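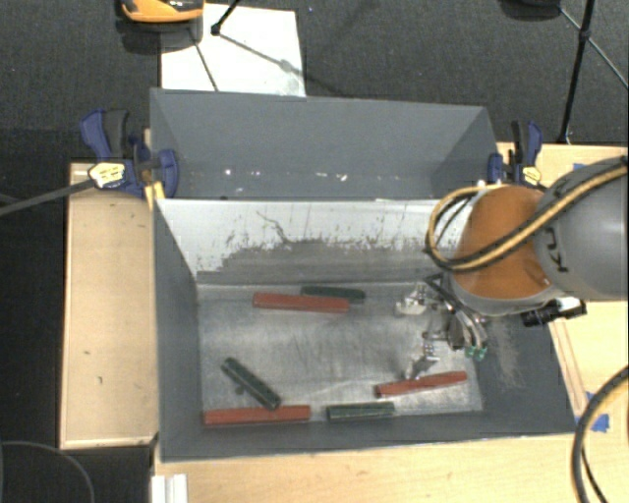 图／Mirnico 示教实验室　摄影：Petronella Van Wyk

手把手教,隔着屏幕教:料箱取件示教图集

发布于 2018年9月19日

这一页收录的是 Mirnico 示教实验室料箱取件项目的工作照片和配套记录。项目要解决的事情很具体:长条形工件散放在金属料箱里,方向不一,有的互相压着,机械臂要把它们一根一根拿出来。我们没有给每一种摆法写程序,做法是由操作员先演示,系统记录演示过程,再用这些记录训练取件策略。

演示有两种方式。一种是拖动示教,操作员站在料箱旁边,用手握住机械臂末端,直接把夹爪带到工件上。另一种是遥操作,操作员坐在隔壁房间,看着相机画面,用手柄控制机械臂。两种方式在同一个工位上进行,料箱的位置不变,用夹具夹紧在木台面上。

图集目前放出第一张,以后每完成一个阶段再补。点开照片可以看大图。

图一　料箱工位
红色和深绿色长条各三根,散放在前面较大的一格里。中间偏上那根红条压住了后面绿条的一部分,这类重叠是演示时最费工夫的摆法。夹爪从右侧伸入。
料箱两侧各有一个蓝黑色的长杆夹具。箱底和内壁的划痕、擦痕都很明显,视觉部分的同事要求保留这种表面,不换新箱。

以下是和照片配套的工位记录,按主题整理。

关于摆放
每一轮演示开始前,由一名同事把六根长条倒进料箱,不做整理。如果有长条立起来靠在箱壁上,照样开始,不重新倒。早期我们会把太难的摆法拨开,后来发现训练出来的策略遇到重叠就停住不动,于是取消了这个习惯。

关于拖动示教
操作员先按住使能开关,再推动机械臂。推的时候力要均匀,到了工件上方停一下,让记录里有一个清楚的停顿,然后下降、合爪。新手常见的问题是下降时带着侧向的力,夹爪碰到旁边的长条,整堆都跟着移动。这样的记录不删,单独标为“扰动”,留作对照。
手会挡住相机,所以拖动示教的视觉数据要在回放时重新采集:把长条按原样摆回去,让机械臂照着轨迹自己走一遍。摆回去这一步很花时间,一轮下来比演示本身还长。

关于遥操作
遥操作没有遮挡的问题,画面可以直接使用。缺点是操作员感觉不到接触力,只能看夹爪和工件的相对位置。靠近前壁的长条尤其难判断,从画面上看夹爪已经到位,实际可能还差一截,也可能已经碰到箱壁。
手柄的速度分两档。远离箱底时用快档,进入料箱以后换慢档。Kondura 提供的手柄软件里有一个自动换挡选项,我们试过之后关掉了,操作员更愿意自己按键切换。

关于先取哪一根
操作规程里只写了一条:上面的先取。其余由操作员自己决定。有人习惯从靠近夹爪的一侧开始,有人先清靠前壁的,因为晚了容易被别的长条挤到角落里。两种习惯的记录都收,文件名里注明操作员代号。
颜色不作为取件顺序的依据。红绿两色只是为了让标注人员在图像里分清哪根压着哪根。

关于数据量
本阶段共收入 907 段有效演示。每段从机械臂离开待机位开始,到长条放进接料盘结束。被操作员中途放弃的不计入,但原始文件保留。
单人连续操作以 45 分钟为限,到时间换人。遥操作尤其容易疲劳,后半段的轨迹抖动会明显变多。
正式采集之前,每位操作员要先完成 100 次练习。练习记录不进训练集。参加本阶段的操作员共 17 人,其中包括从 Lutthorpe 车间借调来的同事,他们平时负责人工上料,对长条怎么滑、怎么滚比我们熟悉。

关于线缆
末端的软管和线缆在大幅转腕时会绷紧。拖动示教时操作员能用手感觉到,遥操作时看不到也摸不到,所以在控制软件里给手腕转角加了限制。限制值定得偏保守,个别靠边的长条因此要换一个角度去夹。规程要求每次换班前检查一遍线缆的固定点。

关于标注
标注由 Mahlangu 小组负责。每段演示标三个时刻:到位、合爪、离开箱底。另外标出夹的是哪一根,以及当时它有没有被别的长条压住。两名标注员意见不一致时,回看原始画面,由第三人定。

下一阶段
10月起换用长短不同的新一批工件,料箱和夹爪不变。拖动示教和遥操作各占一半,由同一批操作员轮流做,方便比较。新的照片会接在本页图一之后。

照片使用
非商业用途可以转载,请注明“Mirnico 示教实验室”和摄影者姓名。需要原始尺寸文件的,请写明用途,向实验室资料室申请。请勿裁去署名后单独发布。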